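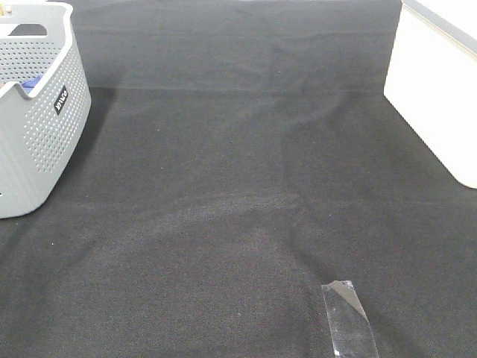
Visits > Member Reports > Kragh Workshop, October

Report of a Visit to the Sorting Cell at Kragh

Print this page | E-mail this page

Members of the Ploden Maintenance Circle were received at the Kragh workshop in October. The purpose of the visit was to study the upkeep of a single sorting cell, in which one arm moves small mixed goods between containers on a cloth-covered table. The party was met at 14:00 by Ms Oi-ling Fung, who is responsible for the cell, and by Mr Yiğit Demirtaş, its senior technician.

The bench and its covering

The cell is built on a steel bench bolted to the floor. The bench top carries a dark grey cloth, on which stand a light grey basket with rows of small round holes in its walls and a white container, with open cloth between them. Members were interested to learn how much of the weekly maintenance concerns this covering.

Mr Demirtaş explained that the cloth was chosen for its dull surface, which does not throw light back into the overhead camera. Its drawback is that it moves. Wrinkles and folds run across the working area, and a raised fold can alter the height reading by enough to spoil a pick of a thin object. The operator is therefore asked to smooth the cloth by hand at the start of each shift, working from the middle outwards. Lint is removed with a dry brush. Rollers with a sticky surface were tried for a time and given up, as they lifted the cloth from the bench.

A strip of clear tape lies on the cloth towards the near side. Mr King-fai Yau asked whether tape was a suitable material in view of its shine, having noticed how brightly the upper end caught the light. Ms Fung agreed that it was not ideal. Matt tape has been ordered through Plirkau, and in the meantime the camera software has been told to disregard that part of the bench. Tape with a lifted end is to be replaced and should not be pressed down again.

Containers

The position of each container is stored in the cell controller. When a basket is changed, the technician runs a short routine named Pirness, which finds the rim and compares it with the stored outline. The scooped dip in the rim of the grey basket gave difficulty at first, as the routine took it for damage. A separate outline is now held for that pattern of basket.

Ms So-ying Hung enquired about cleaning. Baskets are washed away from the cell and returned fully dry. The white container is wiped where it stands, after which its position is checked once more.

Routine care of the arm

The maintenance log was opened for inspection. It held 1249 entries, each signed by the person who did the work. The finger pads of the gripper are inspected every 60 hours of running and changed when the pattern on the pad can no longer be felt with a thumbnail. Cable ties at the wrist are looked at on the same occasion. Members thought the log a good model, although Mr Tsung-han Yen observed that the column for "cause" had often been left blank. Ms Fung accepted the remark.

A repair was also described. Earlier in the year the arm had begun to stop short when reaching to the far side of the bench. The fault was first put down to the controller, and two days were spent on it. A cable had in fact been clamped too tightly behind the second joint. It was replaced, a longer loop was left, and the clamp was moved 92 mm towards the base. The old cable was handed round, and the flattened portion could be felt plainly through the outer cover.

Questions

Members asked whether a rigid mat might be used in place of cloth. A mat has been tested at Kragh, but small items slid on it when released. The question of fixing the cloth along its edges in a frame remains open, and Mr Demirtaş offered to send drawings to any member wishing to attempt it.

The Circle records its thanks to Ms Fung and her colleagues for their time. Copies of the cell's shift checklist may be had from Mr Yen on request.

Print this page | E-mail this page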